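Romo waffle bedspread, queen, white

Reviewed by Struan Lamont
Feb 7, 2023

I should say at the outset that I never intended to own a white bedspread. I have a dog, a fondness for tea in bed and a long history with turmeric. The old navy quilt had served us for 14 years without complaint, right up to the morning its stuffing migrated to one corner and stayed there, like a guest at a party who has found the cheese.

So, in January, the Romo. It's cotton, textured all over, and it comes in white, off-white and a colour the label calls Stondach, which to my eye is grey. My partner chose white. I was consulted in the sense that I was in the room.

It arrived folded into a parcel so dense I assumed they'd sent a paving stone. Unfolded, it took up most of the upstairs hall and the first two stairs. There is a care card sewn into one corner with a thread so fine you need good light and a seam ripper to get it out, and if you're impatient, as I was, you'll pull a loop in the first five minutes. The loop went back in with a crochet hook. I borrowed the hook.

Fit first. On our queen it drops evenly on both sides and pools a touch at the foot, where the dog considers it an annex. If you have one of those very tall mattresses I'd go up a size. The corners are square, not shaped, so you either tuck them or learn to live with the points. I tuck when company is coming.

The texture is the selling point and I'll give them that one. Smooth white cotton shows every crease and looks by noon as though somebody has been wrestling on it. A bit of surface hides all that. You can sit down to put your socks on, get up again, and the evidence is gone by the time you've found your shoes.
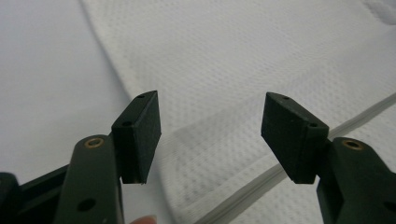 The white, up close. Texture over most of it.

Now for washing, which is where most of these things come undone. The card says 50 degrees at most and a slow spin. I've run it through 8 times now (see above re: dog) and it has drawn in slightly on the long side, enough that I noticed when tucking but short of needing to do anything about it. The texture puffed up after the second wash and has stayed puffed. Tea came out with ordinary soap. Turmeric did not come out, but turmeric doesn't come out of anything, including a benchtop, and I've turned that end toward the wall.

Drying is another matter. It holds water like a grudge. On the line in a decent breeze it needs most of a day, and it's heavy enough wet that our line sagged until the hem was brushing the lettuces. In winter I'd hang it over the banister and cancel any plans involving the stairs. The dryer works, two cycles on low, and you'll be pulling lint off the filter with both hands.

It does catch. Watch rings, Velcro, belt buckles, dog claws. I've had three pulls so far, all small, all fixed the same way as the first. If you're the sort of person who throws a packed suitcase on the bed, buy something flatter.

Warmth is modest. Over a sheet it's plenty for summer, and over a wool blanket it got us through the cold snap, though I wore socks and was told about it.

For comparison, Percy Cabrera next door has the Flimier, which is lighter, dries in an afternoon and was on sale. His has also gone thin along the fold and picked up the faint yellow of an old paperback. My sister-in-law swears by her Vigfúsdóttir throw, a beautiful thing with a price tag of $769, and she won't let anybody sit on it – a peculiar quality in bedding.

What I'd change: the care card, obviously. A loop at each corner for hanging would be handy. And they might include a length of spare thread, given how readily the stuff wants to come out for a look around.

Would I buy it again? Yes, in Stondach. My partner would buy it again in white, and I expect that's what we'd end up with.

Four stars. I took one off for the drying and was talked out of taking off another for the turmeric.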